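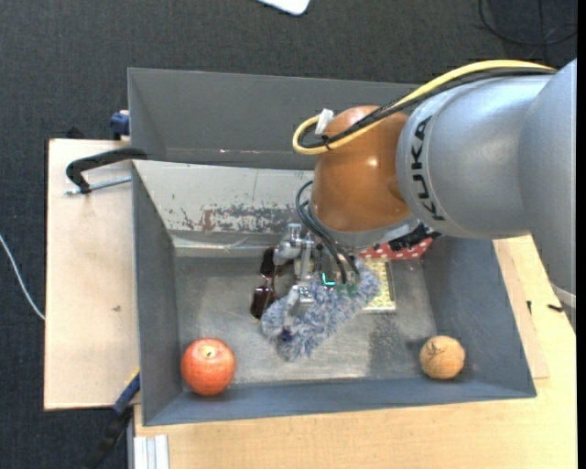

A fibre duster with sunglasses and a patterned flat item in a grey bin.

Duster (cleaning tool)

A duster is a hand tool for lifting loose dust from household surfaces. Most consist of a head of soft fibres, feathers or cloth, with or without a handle. Shaggy types have many fine strands set along a core, which increases the surface area that touches the dust.

Materials

Heads are made from wool, feathers, cotton, microfibre or other synthetic fibre. Synthetic strands may carry a slight static charge when rubbed, and this helps hold light particles. Blended colours such as blue, grey and white are common and make light soiling harder to see. Flexible heads can be bent to reach behind radiators, over door frames and between blinds. Rigid heads suit flat shelving.

Use

Dusting is normally done from the highest surface down, before the floor is vacuumed. The duster is drawn slowly across the surface and shaken outdoors. Sprays are left off fibre heads, as residue mats the strands. Lenses, including those of sunglasses, should be rinsed and wiped with a clean lens cloth, as grit held in a used duster can scratch coatings.

Care

Washable heads are cleaned by hand in lukewarm water with mild detergent, then rinsed and hung to dry. Fabric softener coats the fibres and reduces pickup. Feather and wool heads need less water and a longer drying time.

Storage

Dusters keep their shape best when hung. In mixed storage, such as an open bin shared with small household goods, the strands flatten under weight and catch on hinges and clips. Charpentier's household survey, which covered 2,822 homes, found that 1,426 kept a duster in a bin or drawer with unrelated items. Glasses stored in the same container are best kept in a hard case.

See also

Broom
Feather duster
Microfibre cloth
Mop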